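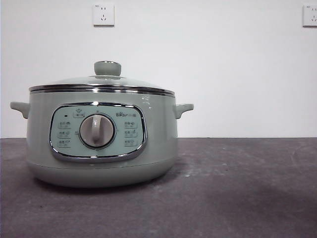 Readers have asked for years when the study notes on Revelation would come out as a book, Vivek Rana told the evening congregation at Eketti Chapel in Vusunstead, and the answer is this spring. The notes, which began as handouts for a midweek Bible class, will be published by Lultora Press under the title "The Thousand Years: Reading Revelation 20 Slowly."

The book deals with one chapter of Revelation, and mostly with its first ten verses, where Satan is bound and the saints reign with Christ for 1000 years. Christians have long disagreed on whether that reign comes before or after the return of Christ, and on whether the number should be read as a literal count of years.

Rana sets out the three main positions in the opening section. Premillennialists believe that Christ will return first and then reign on earth. Postmillennialists expect a long period of gospel blessing, with his return at the end of it. Amillennialists hold that the thousand years stand for the present age, with Christ reigning now from heaven. Each view gets a chapter of its own, and each chapter ends with a list of the passages its supporters rely on most.

The author taught the premillennial view for most of his ministry and still leans toward it. He writes in the preface that he is less sure than he used to be about how the end of chapter 19 connects to the start of chapter 20. Much of the middle of the book is taken up with that question. If the two chapters follow each other in time, the binding of Satan comes after the battle in chapter 19. If chapter 20 goes back to the beginning and tells the story again, it could refer to the first coming of Christ.

A shorter section covers the "first resurrection" in verses 5 and 6. Rana compares the wording with John 5, where Jesus speaks of the dead hearing his voice, and with 1 Corinthians 15. He also gives several pages to Gog and Magog and their background in Ezekiel 38 and 39.

The class that led to the book met through the winter in the chapel's lower room. Handouts were passed on to other churches in the area, and a set reached the Shukla Bible Institute, where they were used in an evening course on prophecy. The publisher first saw them there.

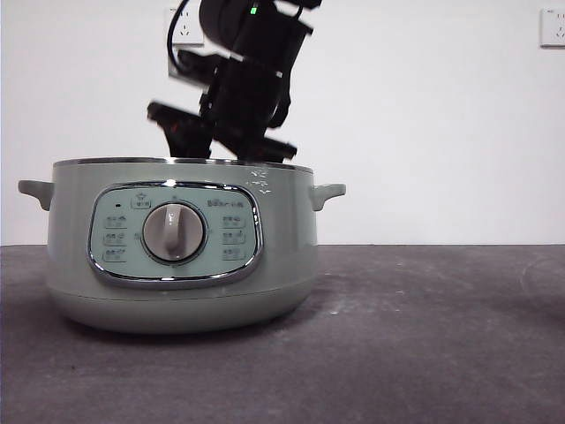 Too many prophecy books are written to win an argument, Lultora said in its announcement, and this one leaves the reader room to look up the verses and decide. The press has ordered a first printing of 1187 copies, with part of the run set aside for churches that signed up in advance.

The paperback has an index of Scripture references and 2 appendixes. One is a short glossary of terms such as "millennium," "rapture" and "tribulation." The other reprints the discussion questions from the original class, with a few changes. The book takes no position on the timing of the rapture, a subject Rana says he has left for another volume.

A reading and discussion evening will be held at Eketti Chapel after the book is released. Chapters 1 and 4 will be read aloud, followed by questions from the floor. There is no charge, and people who attend should bring a Bible in whatever translation they normally use. The book quotes mainly from the King James Version.

The Shukla Bible Institute plans to offer its prophecy course again in October with the book as the main text. Enrollment details will be posted on the institute's notice board and in the chapel bulletin.

Churches that want copies for group study can order through the chapel office or directly from the publisher.

Posted 3/9/18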